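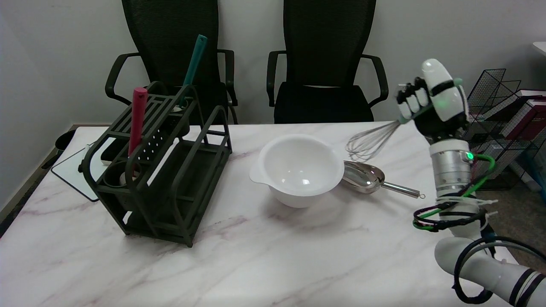 24/12/2024

Up before the alarm, which hasn't happened on a work-free day since I don't know when. I lay there thinking about rice. I have been thinking about rice since September, when Binta Nnaji brought a pot of jollof to the end-of-summer potluck on Fustance Street and I went back to it so many times that she finally handed me the spoon and said to stop pretending I was full. I asked for the recipe, she laughed, and we agreed that she'd teach me over the holidays. So today was the day!

First the shopping. The market in Javham was packed even at opening time and I loved it, everybody in big coats bumping each other's bags and apologizing. Got the red peppers, the onions, tomatoes, thyme, bay leaves, curry powder and 2 scotch bonnets. (The man at the stall asked if I'd cooked with them before. I said yes. I had not.) Also a bag of clementines that wasn't on the list, and a stick of cinnamon bark as long as my arm, which I have no plan for whatsoever. Nikau was supposed to meet me by the bus stop and was late, and then came running up with two coffees and the parsnips I'd forgotten, so all was forgiven.

Binta doesn't measure. I had my notebook out with a pen ready and she kept tipping things in from the palm of her hand while I yelled "wait, how much was that?" So I'm writing it all down now while I still have it in my head.

Blend the peppers, tomatoes, one onion and the scotch bonnets till smooth. Then boil that down in a pot by itself, before any oil goes near it. This is the step I've been missing with every online recipe I tried! You want the water gone, so it sits thick in the pot and spits at you. Then in another pot, more oil than you think is decent, sliced onion, let it go soft, and in goes the tomato paste. Fry the paste. Keep frying the paste. I said "it's done, right?" three or four times and she just kept stirring and telling me about her aunt's wedding. It goes from bright red to a kind of brick color and the smell changes completely, sweet and deep, I could have stood over it all day.

Then the pepper mix, thyme, curry powder, bay, stock, salt. Taste it and it should be too salty, the rice will sort that out. Rinse the rice until the water runs clear (my arm got tired, Nikau took over). Rice in, and the liquid should come level with it and no higher. Foil over the pot, lid on top of the foil, heat right down and LEAVE IT ALONE. I lifted the lid once and got such a look.

At the end she turned the heat up for a few minutes so the bottom caught, and the whole thing took on that smoky taste I've been dreaming about for three months. I scraped the bottom of the pot for myself and I'm not sorry.

While it steamed we played Stistia, which Nikau got in the office gift swap and has been dying to try out. It's a card game with harbors and storms and you're all trying to get your boats home, and the rule book is a mess, but once we got going it was so much fun. Binta won the first round by a mile. Nikau finished the second on 1,477 points and made us both write it down. So there it is, Nikau, written down.

We ended up being 6 for lunch. Binta's two cousins and a neighbor all came by, there weren't enough matching plates and it didn't matter one bit. I was so nervous when the cousins took the first bite. The older one chewed for a long time and said, "Who made this?" and Binta pointed at me, which was generous, considering. He had seconds. I'm going to be living on that until spring.

Called Mom in the afternoon and told her the whole thing from start to finish. She wants me to make it for her birthday. I said yes right away and now I'm wondering if I can really do the paste part without somebody standing next to me. I think I can. I'll do a practice pot next week, with a smaller amount of rice, and try it with 1 scotch bonnet since Nikau had to go stand on the back step for a while.

Walked home the long way by the river, past the Nepia, where they had the doors propped open and the choir was warming up inside. I stayed for two carols. The tenors were a little behind everybody else and it still gave me goosebumps. It was cold enough that my scarf had gone stiff where I'd been breathing into it.

It's nearly 11 now and my sweater smells like thyme and fried onions. Presents still aren't wrapped. I have 7 to do and half a roll of paper, and the tape is somewhere under the clementines. Church at ten tomorrow, then over to Dad's with the leftover rice in the blue tub, if there's any left by then. Things to remember: give Binta back her big pot, buy foil, ask her about the fried plantain.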